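Open day at Nindeo, Sarside

I've been meaning to go to the Nindeo open day for ages. They do it every February, when it's dark and damp and everybody in Sarside would go to the opening of an envelope, and every February I've had a cold or a deadline or a boiler man coming. Not this time! I had my coat on before lunch and was outside the Kaplan building well before the doors opened at 2, along with a long queue of families, a good many students and a man with a very patient dog (the dog was not allowed in, sadly, and they took turns standing outside with it).

If you don't know the Kaplan building, it's the long brick one behind the bus depot that used to be a carpet warehouse. I bought a hall runner there once. Nindeo have the whole ground floor now, and it's been painted and lit and generally made cheerful, although the big sliding door still sticks and you still have to go in sideways when it's windy. They make and test what they call handling systems, meaning robot arms that pick things up, put things down, turn them over and shove them about. Quite a lot of their work ends up in packing lines and small factories, places where you'd never see it, so the open day is the one chance to stand and gawp.

I stood and gawped for the best part of the afternoon.

You get a sticker at the door and a folded map, and then you're let loose. I ignored the map, as I always do, and so I did everything in the wrong order and saw the finishing bench before I'd seen what was being finished. It didn't matter much. The people on each stand were happy to start from wherever you were, and the one who talked me through the grinding cell was so pleased to be asked a question about dust that I came away knowing far more about dust than I'd planned.

The first thing I came to was the Pluretti. It's their sorting machine, the one on the posters, and it had the biggest crowd all day. It has an arm over a moving belt, and bits and bobs come along the belt in no order at all, and the arm plucks them off and drops them in the right tray. They were running it with bottle tops when I got there. It's very quick and a bit hypnotic, and there's a soft puffing noise each time it lets go, so that after a while you're listening more than looking. A small boy next to me was doing the puffs along with it and getting nearly all of them. They told us it had been through around 2000 bottle tops since the morning's warm-up, with a handful on the floor to show for it, and somebody went round with a dustpan in between runs.

I liked that they didn't hide the dustpan. The whole day was like that. When something jammed, they said so and opened it up and we all leaned in to see, and I think we learnt more from the jams than from the smooth bits. The Pluretti stopped dead at one point with a bottle top wedged under the guide, and the crowd actually grew.

After that I wandered round to the repair corner, which is just benches and drawers and a smell of oil, and I could have stayed there the rest of the day. They had an old arm with its covers off so you could see the belts and the cables running down inside, all tied together so neatly that I felt bad about the back of my television. You were allowed to turn one of the joints by hand. It's much stiffer than I expected, and then it gives all at once and you feel as if you've broken it. (I asked. I hadn't.)

There was a drawing machine too, for the children, with a pen on the end and a queue that never got any shorter. It did your initials with a border round them. I am not a child but I got mine done anyway and they're on the fridge.

Then tea. The tea was in the old carpet cutting room at the back, two pounds for a cup and a slice of something, and the slice was generous. I had the ginger. It was too hot to drink for a good while and I sat by the radiator with my map, finally reading it, and found out that I'd walked straight past the quiet end of the building without noticing there was one.

The quiet end turned out to be my favourite part, so if you go next year, start there and let everybody else fight over the Pluretti. It's where they try out the fiddly things. There's no belt and no puffing, just a few tables with an arm at each, set well apart, and chairs you can pull up. You can stay as long as you like and the people running it don't seem in any hurry for you to leave.

One table was all about folding cloth, which was going badly and which everyone was very good-humoured about. I've got a teenager who folds in much the same style. Another had an arm opening and closing a drawer, over and over, with the handle swapped for a different one each time, and I would never have guessed how much trouble a round knob could cause.

The one that kept me longest was the pushing table. The arm there doesn't have fingers or suckers or anything to grab with. It has a rod, straight down, and that's your lot. Everything has to be done by nudging. If you've ever tried to get a coin out from under a cooker with a ruler you'll know the general feeling. They put a handful of coloured shapes down and the job is to shift one of them across to somewhere else without sending its neighbours flying, and the arm goes about it so carefully — a touch, a wait, another touch — that you find yourself holding your breath over a little plastic heart.

I was told the shapes are awkward on purpose. A cube goes more or less where you push it if you catch it in the middle of a side. A cylinder standing up will slide off to one side given half a chance. The heart is the worst of the lot, apparently, and has a bit of a reputation in the office. I asked why they didn't just fit a gripper and have done with it, which I suppose everybody asks, and the answer was that plenty of things in real life are too flat, too close together or too tight up against something else to get hold of, and you have to budge them first. I thought about that all the way home, and then again while trying to get the bread knife out of our drawer.

Each try takes longer than you'd think. They gave it 10 minutes between resets and it used most of that time, with long pauses where nothing seemed to be going on at all. A girl in front of me asked if it had fallen asleep. Then it moved about the width of a fingernail and she shrieked! 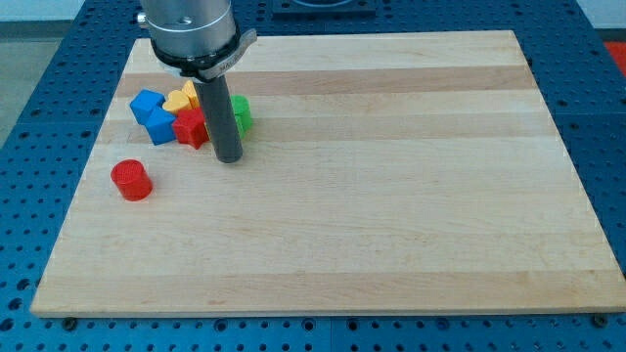 The pushing table, with the rod right down among the blocks and one red cylinder out on its own. I want that striped board for my kitchen.

I did ask about the board, because I can't help myself. They'd tried a few surfaces and the shapes slide differently on each, so there's a stack of them under the bench, and they get changed over when the arm starts getting too comfortable. Wood is apparently a middling sort of thing to push across, not too grippy and not too slippy. I had a feel of a spare one and it was lovely and smooth, and nobody would sell it to me.

They let some of us have a go ourselves, by the way. There's a hand controller with a pair of little sticks, and you steer the rod from a chair at the side of the table. I was terrible. I had a yellow block to bring towards me and I sent it neatly the other way, chased it, clipped a blue one, said a word, and apologised to the family behind me. The trouble is that you keep wanting to pull, and you can't pull with a stick. You have to go all the way round the back of the thing and come at it from behind, and by then you've forgotten which way is left. My second go was better. I got it roughly where it was meant to be, and then I got cocky and knocked it over.

The student after me was brilliant at it, naturally. Too many computer games, said her mum, who then had a turn and was even better.

I'd meant to go back to the Pluretti before closing, to see how it got on with buttons, but by the time I'd torn myself away they were sweeping up and the big door was being wrestled shut. I came out into the drizzle with my initials rolled up in my pocket and a second slice of ginger cake in a napkin.

A few practical bits, as I know some of you will ask. It's free to get in and you don't need to book, though it does get busy for the first hour. The floor's level all the way through and there are chairs at the quiet end, but hardly any near the Pluretti, so have a sit down first if you need one. Parking at the Kaplan building is hopeless. Get the bus, it stops practically at the door, or leave the car by the swimming baths and walk along the canal. Bring cash for the tea, and a jumper as well, the far end of the building is freezing once you're away from the radiator.

They're hoping to run it again next February, with the cloth folding "possibly working by then", according to the sign on the table. I'll be going, and this time I'm going straight to the pushing table to practise before the mums get there.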